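Home | Opinion | Workshop | Letters | Subscribe

The cutlery rule nobody can fail

By Borghild Løken

Joltbridge has a new good-practice guide for household robot arms, and I read it on Thursday with a pencil. It asks for 240 logged repeats of each task, a written layout and a signature. It does not ask what the table was covered with.

I would have thought that mattered. A fork on a creased cloth and a fork on bare board are two different jobs for a gripper, and the guide scores them as one. Nor does it mention cables lying across the work area, or what may stand behind the arms. 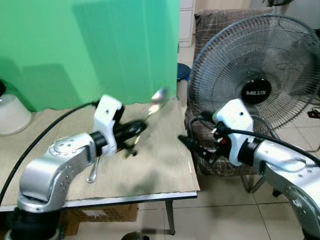 What a pass means

Vircombe says it passed with 600 repeats, and I believe it. What I'd like to know is how many were thrown out first. The guide lets a maker restart the log after a "setup fault" and never says what a setup fault is. Anyone who has filled in a time sheet can guess where that leads.

Tiina Väisänen, who worked on an early draft, told me the group wanted a rule small shops could afford. Fair enough. A cheap rule can still be a strict one – writing down every failed try costs a pencil.

Then there is shiny metal. Spoons and forks throw back light, and they pick up the color of whatever is close to them, the gripper's own fingers included. 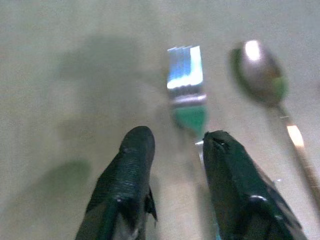
The guide gives lighting one line: it should be "suitable." Suitable to whom? I'd want the lamp positions noted, one round with the lamps moved, and all the misses published beside the hits. Until that happens I'll treat the certificate as a receipt for the fee. The next draft is due in May, and I've sent in my notes.

Related
Rantala drops its two-arm warranty
Who reads the Skullano test logs?
Letters: more on safe distances

Contact | Copyright | Back to top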